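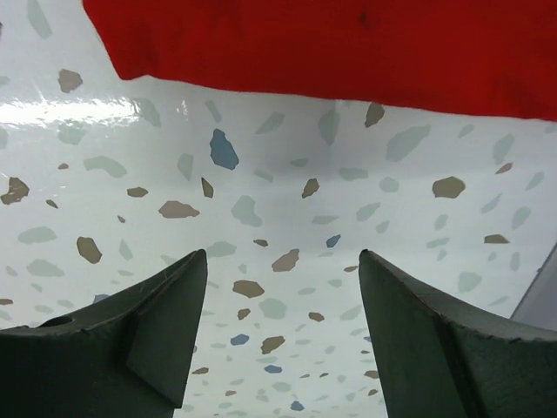

Red cloth, speckled white top.

Home About Film diary Old posts Say hello

I have now watched Nekent twice in its longer form, and I think I'm finally ready to write about it, though my sister would tell you I've been talking about it at the dinner table since 23rd July without much sign of running dry.

For anyone who missed it the first time (and most people did), Nekent was the space picture that came and went in three weeks when I was still living above the bakery in Prunstead. I saw it at the little cinema by the bus station with perhaps a dozen other people, and I remember walking home in the rain feeling a bit cheated. There was a good film in there somewhere. The old navigator was wonderful, the music was lovely, and then the last half hour went by in such a rush that I couldn't have told you who had betrayed whom, or why they were all suddenly on the ice moon.

The new version runs to 200 minutes, which sounds like a punishment, I know. I made a flask of tea and a plate of cheese on toast and told everybody not to ring me. And do you know, it flew by! The whole middle part is different. There's a long stretch on the station at Skutitz where hardly anything happens — people mend things, eat soup, quarrel over bunks — and it's the best thing in the film, because by the time the trouble starts you know every one of them. 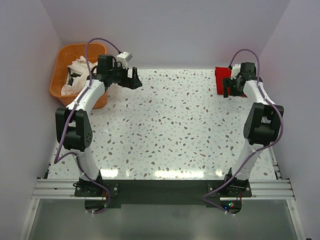 The navigator gets a proper goodbye as well, which had me in tears both times. In the cinema version she simply isn't there after the storm, and we're left to guess. Here she has a scene with the boy from the engine room where she teaches him to read her charts, and he keeps getting the names wrong, and she lets him. It can't be more than four minutes long and I can't imagine why anyone would take it out.

I don't love all of it. The villain still talks too much, and there are 13 minutes of council meeting near the start that I'd happily have traded for more soup. The creature looks rather better in the dark than it does in daylight. And Captain Nieto's brother, who is new to this version, turns up, makes a fine speech about duty and then wanders off, never to be mentioned again. I went back to check whether I'd nodded off. I hadn't.
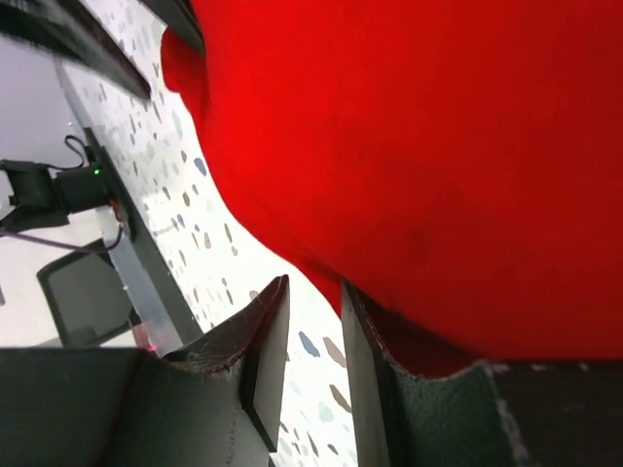
A closer look at the red fabric.

My friend Olanrewaju Onuoha, who lent me the disc, thinks the short version is the better film and that I'm being soft about it. His argument is that a mystery was spoiled, and that not knowing what became of the navigator was what kept him awake that night. I can see that, I really can, but I'd still rather have the charts scene. We went round and round on it over the washing-up and neither of us budged an inch.

If you're going to try it, I'd split it over two evenings, and the arrival at Skutitz makes a very good stopping place. I'm hoping to get to the sequel in September, once my sister has forgiven me for this one.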